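4. What we bought, and what we would buy again

4.1 Starting from the worktop

I had meant this to be a short section. Most papers we read while planning Lerkar give the hardware two lines and a part number, and I assumed ours would do the same. But when I talk to other small groups who want to put an arm in a kitchen, the questions I get are nearly always about money (how much, in what order, what did you forget?), so I have written down the answers here while I can still find the paperwork.

The planning began in May, before we had chosen an arm. We had a list of kitchen jobs we wanted data for, and we went through it asking what each job needed from the equipment. Weighing out came first on the list and it stayed there, as it touches nearly everything else: the arm has to reach into a bowl without hitting the rim, hold a thin handle firmly, keep its own cables out of the food, and do it all over a hard surface that won't forgive a mistake of a few millimetres downwards. If a purchase didn't help with weighing out, it went to the bottom of the sheet. A fair number of things on the bottom of that sheet were never bought, and I can't say I've missed them.

Two early decisions fixed a lot of the budget. We would work in an ordinary fitted kitchen, with the appliances left where they were. And we would hold ordinary utensils, with no special handles. Both sounded like ways of saving money. The first one did save some. The second cost us most of what the first had saved, for reasons I'll come to.

4.2 The order of spending

Our budget was split into two pots. Capital covered the arm, the gripper and the cameras. Everything else (mounts, brackets, cable, clamps, spare fingers, bowls, food) came out of running costs, and that pot had a ceiling of £1000 for the first year. I set that figure myself and I was far too cheerful about it. We had spent it well before the first usable recording.

The trouble is that running costs arrive in very small pieces. A bracket is cheap. Then the bracket needs longer bolts, the longer bolts foul the finger linkage, and now you want a different bracket. Clamps were the worst. We bought a few, then a few more in another size, and they have spread over the perforated work surface beside the arm ever since. I would now put clamps on the capital side of the sheet, which I know sounds silly, but it would have made me choose them properly and buy them once!

For the gripper we asked two suppliers, Sturnlow and Jatoi. Sturnlow offered a complete assembly with the mounting plate included. Jatoi offered the gripper alone, at a lower price, with drawings for a plate we could have cut locally. On paper Jatoi won easily. We then sat down and priced the plate, the fixings, a second plate for when the first one came back slightly wrong, and the days spent waiting, and the gap closed to almost nothing. The Sturnlow quotation is dated 20 September 2021 and came to £3018 for the gripper, the plate and a first set of fingers. We accepted it. I still think Jatoi would be the better choice for a group with its own workshop.

One point for anyone comparing quotations of this sort: ask what happens when a finger bends. We asked late. With some parallel grippers you replace the finger, and with others you replace the whole linkage, and over a year of pushing metal into metal bowls that difference matters far more than a discount on the first order.

4.3 Holding thin handles

This is where ordinary utensils got expensive. A steel spoon handle is narrow, smooth and tapered, so the fingers have very little to press on and what there is wants to slide. Our first fingers were flat and hard. They were fine for boxes and jars, and poor for cutlery. We tried softer pads, then a narrower profile, then the narrower profile with a thin pad, and each attempt meant another small order out of the pot that was already empty.

In hindsight I should have borrowed a set of fingers before ordering any. I should also have tested with the thinnest utensil in the drawer first. I began with a big wooden spoon because it was nearest, everything worked on it, and I wrote down that the grip problem was solved. That note cost us a good part of the autumn.

The budget line I'd suggest to others is a simple one: allow for at least three rounds of fingers, and don't order the second round until you have used the first on your hardest object. We did neither.

4.4 Cameras and where to put them

We planned for a camera at the wrist from the beginning. The view from there is close and steep, and it shows the part that matters, namely where the fingers meet the handle. What it doesn't show is where the rest of the arm is, or what the cables are doing, and for that we wanted a view from out in the room as well. The room camera was nearly cut from the budget twice. I'm very glad it stayed, partly for the research and partly because it is the one I look at when something has gone wrong and I need to know what knocked into what.

Cameras themselves were not the costly part. Holding them still was. A wrist camera needs a mount that leaves the fingers clear and can be taken off for cleaning, and a room camera needs a stand that people don't kick. We made our own wrist mount, known in the group as the Prillalum for reasons lost to history, and I would put it down as a false economy. By the version we kept, we had spent more on material and time than a bought one would have cost — and the bought one would have come with a drawing that somebody else could follow.

Lighting we left alone. Polished stone and steel throw glare back at a camera, and I did price up diffuse lamps to deal with it. In the end I decided that a kitchen with glare in it was a fair thing to ask the system to cope with, and the money went on fingers.

4.5 Cables

Cables deserve their own line in the budget and had none in ours. The arm's own wiring is tidy enough. Ours, added on afterwards for the gripper and the sensors, loops down past the wrist and lies over the counter behind the work. It is long because we bought it before we had measured the full reach, and we were so afraid of it being short that we doubled our guess. Short cable stops the arm, long cable drags through things, and the right length can only be found by moving the arm through everything it will need to do. I would buy cheap temporary cable for the first month, and the good cable after that, cut to fit.

4.6 The setup in use

Figure 4 shows the equipment at work on the weighing-out task. I have picked views from the wrist and from the room, so that a reader who is costing something similar can see how much clearance there is between gripper, bowl and worktop, and how much of the counter is left over once the arm is in place (not a lot).
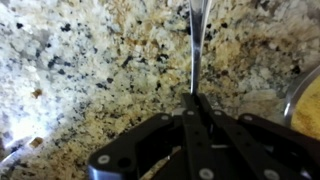
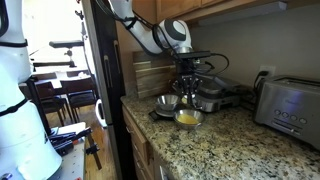
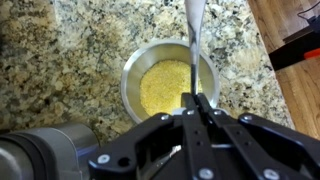
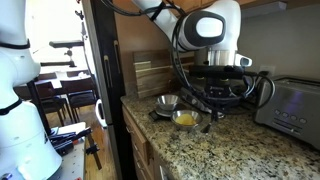

Figure 4. The kitchen setup. First and third: views from the wrist, with a long silver handle held in the gripper fingers over the granite worktop. Second and fourth: views from the room, with the gripper reaching down to two small steel bowls.

4.7 What is left on the sheet

For next year I have asked for a second complete set of fingers, a bought wrist mount and a proper cable carrier, in that order. I have also asked for the running-costs pot to be larger, and for it to be reviewed halfway through the year and not at the end. A spare gripper is on the list too, though I expect to lose that one. If it is turned down we will carry on as we are, with a repair agreement from Sturnlow in its place, and the collection plan in Section 5 assumes that version of events.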